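Portions, Plates and Guesswork: Weighing Noodles for a Shared Kitchen
Project report by Sorcha Egan and Mansa Korletey
Supervisor: Eimear Fitzgerald

Why we chose noodles

When we first talked about a project for the food and household module, Mansa wanted to do rice and I wanted to do bread, and we went back and forth on it for longer than we probably should have. Then one evening we cooked glass noodles for friends and made enough to feed the whole corridor. Everybody we told had a story like that! Thin noodles are awkward things to judge by eye, being mostly air and tangle, and they don't pour into a cup the way rice does. So that became our question: how close can an ordinary cook get to a sensible portion just by looking, and does a kitchen scale help enough to be worth the bother of getting it out?

The work was done in April in the teaching kitchen at Iltadgate, and we are very grateful to Anahera Dunstan for letting us have the counter in the mornings before the baking group came in.

How we set things up

We wanted it to feel like somebody's kitchen and kept the equipment to what most students own, which meant a plate, a scale and the noodles themselves. The person taking part put what they thought was one helping on the plate. We then moved the heap over to the scale, wrote down the weight, and put it back on the plate for a second look.

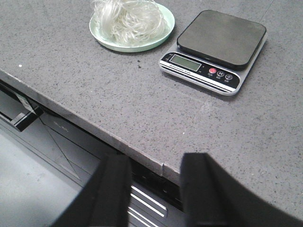
We had 11 people take part, mostly from our own year, with Fergal Noonan from the workshop joining in because he happened to be passing and was curious. Each person made six helpings, with a short break halfway. They weren't told any of their weights until the end, although several of them asked very nicely.

We settled on a target of 50 grams a head after a long chat with Eimear, who pointed out that a portion in a soup and a portion on its own are quite different meals. We asked everyone to imagine a soup.

What went wrong at first

Our first morning was a bit of a muddle, I'm afraid. The heap is wider than you expect once it is lifted, and the strands like to wander over the side of the scale. If they touch the counter, the counter is carrying part of the weight and the reading comes out low. Mansa spotted this when the same helping gave us two different numbers within a minute.
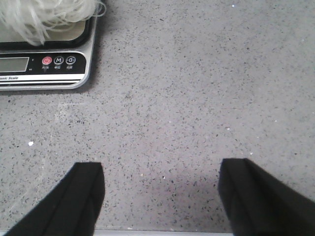 After that we made it a rule to tuck in any long ends before reading the display, and to read it twice. We also threw out the first morning's numbers, which was painful, but Eimear agreed it was the right thing to do. Another small lesson was to press the zero button before every single weighing, even when you are quite sure you did it last time.

What we found

Nearly everyone gave themselves too much. The middle of the range was 27 grams over our target, and the most generous helping of all would have done nicely for three people. People were steadier with themselves than we had expected, though. Somebody who started heavy stayed heavy, and the break made very little difference.

The plate seemed to matter as well. Several people told us they stopped when it "looked full", and with a fluffy heap that happens in odd places. We would have liked to try a deep bowl next to the flat plate, and if another pair takes this on we would suggest starting there.

Clearing up between turns

This took more of our time than we had planned for. Dry noodles snap, and the little broken bits get everywhere, so we brushed the plate and the scale off between people and wiped the counter down at the end of each morning.
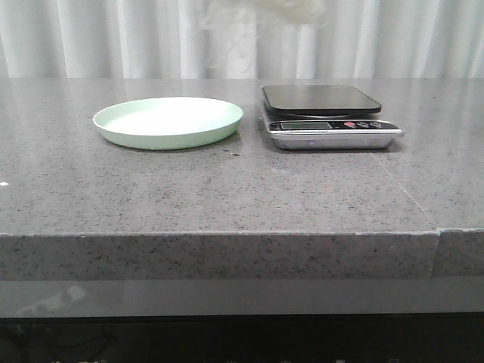

We kept the plate on the left and the scale on the right throughout, so that nobody had to reach across, and it saved us a fair bit of fuss when we were tired. Whoever was not writing did the brushing, and we swapped over at half past ten.

If we did it again

We would ask people how hungry they were, which seems a terribly obvious thing to have left out. We would also invite a few who cook for a family every day, as our group was nearly all students cooking for one. Mansa would like to repeat the whole thing with spaghetti, and I have said I will think about it once the exams are over.

The full table of weights is in the folder we handed in with this report, along with the comments people wrote for us on the back of their sheets.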